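Speaker notes: keeping a traditional vessel in commission
Winter lecture series, Plotau Maritime Trust
11 Oct 2018

Opening. Welcome members and guests on behalf of the Trust. Mention the fire exits and the tea interval. The talk lasts 50 minutes, with questions held until the end.

Subject of the evening: the care of the gaff ketch Moven between seasons, and what the Trust has learned from looking after her. The talk does not cover her early history under her first owners, which was the subject of last year's lecture. Copies of that text are on the table by the door.

Slide 1. Moven at her berth in Skisberg. She was built for coastal trade and later converted for cruising. The Trust took her on with a sound hull, a tired deck and an engine that had not been run for two winters. Explain that the word "restoration" is used with care in our papers. Most of the work has been upkeep, carried out late.

Slide 2. Laying up. The vessel comes off her mooring in autumn, once the last training passage has been completed. Sails are sent ashore first, then running rigging, then bedding and loose cushions. Each item is labelled before it leaves the deck. The labels are written in pencil on cloth tape. Ink was tried and did not survive the first winter.

The current inventory runs to 502 entries. Members have asked whether this is excessive for a vessel of her size. The answer given by the trustees is that a missing shackle in spring costs a morning, and the list costs nothing once it has been made. Pause here for the handout to go round.

Slide 3. Ashore. The loft at Skisberg is let to the Trust from October to the end of March. It is unheated but well aired. Sails are hung until dry, inspected along every seam, then folded loosely. Small gear, charts, signal flags and galley items go into lidded boxes and cupboards on the upper floor, arranged in the order in which they will be needed again.
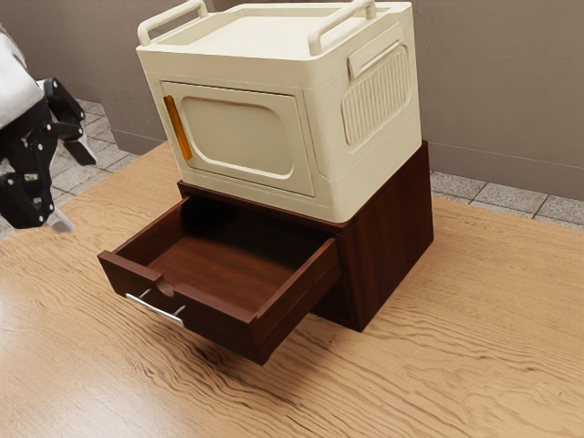

Charts should be stored flat where space allows. Rolled charts are difficult to use at sea and tend to split at the ends. Superseded charts are kept apart and marked clearly on the face. They are of interest to the archive but must not find their way back on board.

Slide 4. The hull. Moven is lifted every second year. In the years between, she is dried out alongside the wall on a spring tide and scrubbed there. Describe the procedure briefly: fenders out, masthead line taken ashore, a slight list towards the wall, and a watch kept until she has settled. The harbour office must be told beforehand.

At the last lifting, 29 fastenings were drawn for inspection. Two were replaced. The remainder were cleaned and put back. The surveyor's report may be read on request, and members are asked not to take it away.

Slide 5. Rigging. The standing rigging is galvanised wire, served and dressed. The mizzen shrouds were renewed under the MacDonald bequest, which must by its terms be spent on spars, sails and rigging. Record the Trust's thanks. The bequest cannot be used for the engine, and this question is likely to be raised from the floor.

Slide 6. The engine. Keep this section short. Oil and filters are changed before laying up, never after. The cooling circuit is drained. Batteries are taken ashore and charged monthly. The fuel tank is left full to limit condensation.

Slide 7. Fitting out. Work begins in March, weather permitting. The order is: bilges, paint, varnish, rigging, sails, stores. Varnish below 10 degrees is not attempted. Those wishing to help should sign the sheet at the back of the hall and state whether they are willing to work aloft. A safety briefing is compulsory for all who are.

Slide 8. Next season. Moven is to make a passage of 600 miles in stages, with a change of crew at each port. Berths are open to members who have completed one weekend aboard. No previous sea time is required for that weekend. Dates will be sent out with the spring newsletter, and places are given in order of application.

If time is short, omit slide 6 and go straight to fitting out.

Questions. Repeat each question for those at the back. Queries about subscription rates should be sent to the office in writing.

Close. Thank the hall. Ask for chairs to be stacked along the left-hand wall and for handouts not wanted to be returned to the table.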